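Sealing a marble worktop yourself takes an evening, plus a night when the kitchen is out of use. I do ours every August while the windows can stay open.

## Check whether it needs doing

Put a teaspoon of water on the stone near the sink and leave it for 8 minutes, then wipe it off. If there is a dark patch underneath, the sealer has worn out. If the stone looks the same as before, leave it alone for another few months. Try the spot beside the hob as well, as it often goes first.

## What you need

- Impregnating sealer for natural stone, 250 ml
- pH-neutral stone cleaner
- Three or four lint-free cloths
- Masking tape
- Rubber gloves

Don't use vinegar, lemon or bathroom spray to clean marble. They eat into the polish and leave dull marks, and sealer won't bring the shine back.

## Cleaning

Clear everything off, including the toaster. Wash the whole top with the stone cleaner, rinse twice with plain water and dry it with a towel. Leave it overnight if you can. Stone holds more water than you'd think, and sealer won't soak into damp marble.

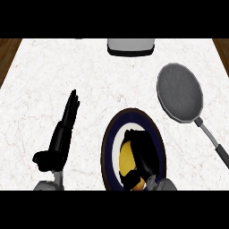
Old oil stains need to come out before you go any further. Mix bicarbonate of soda and water to a thick paste, spread it over the stain, cover with cling film and tape down the edges. Leave it for a day, scrape it off with a plastic spatula and rinse. A bad stain may want a second go.

## Sealing

1. Tape along any wood, metal or painted wall that touches the stone.
2. Try the sealer on a corner first and let it dry.
3. Wipe on a thin, even coat, working in sections you can reach without stretching.
4. Leave it for the time given on the bottle.
5. Buff off all the extra with a dry cloth before it goes tacky.
6. Put on a second coat if the bottle says so.

If you get a cloudy film, wet a cloth with a little fresh sealer, rub the film until it loosens and buff straight away.

Keep the top dry until the next day. Repeat the water test after a week, and write the date on the bottle before you put it away.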